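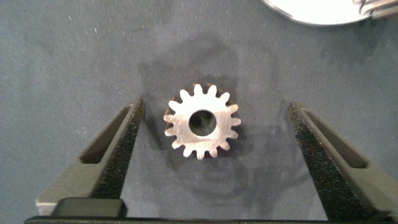

Piroska said it would never hold a gear that small, and that she had told Rafail so back in November, when the arm was still a drawing taped to the shop refrigerator.

"You told me it would never hold a teacup," said Rafail.

"Well, I've had time to think about it."

He let that go by, the way you let a truck go by on a narrow road. The shop in Siltby was warm that evening and smelled of machine oil and somebody's soup, and he had already spent 47 dollars on grip pads, which he had glued to the fingers himself, badly at first and then rather nicely. His grandfather had fixed clocks in a room half this size, and all his life had dropped little wheels on the floor and crawled after them, cursing tenderly in two languages. Rafail thought of him whenever he tightened a screw on the arm (and there were plenty of screws, so the old man got thought of a good deal).

"Go on, then," said Piroska, and pulled up a stool, though she had been leaving for an hour.

He put his thumb over the key. The gear lay between the open fingers with its teeth catching the light.

"If it drops," she said, more softly, "I'll do the crawling."

He pressed the key, and the fingers began to close.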